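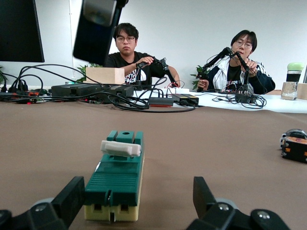
Green and cream piece on the brown tabletop.

Getting old tape residue off painted plastic models

May 13, 2019, by Bendik Lundgren

I bought a box of secondhand models last November and half of them had that gummy yellow stuff where somebody had taped the parts together (why, people, why?). I've cleaned a lot of them since, so this is how I do it!

Mix a drop of dish soap into 200 ml of lukewarm water. Dab it on with a cotton swab and leave it five minutes. Then roll the gum off with your fingertip - don't scrape, I lost a nice window frame that way.

Stubborn bits get a dab of plain vegetable oil, then more soapy water. Always try the oil on the underside first.

Rinse, pat, and let it air dry overnight. I keep mine well away from the radiator after what happened to the Urnard station roof.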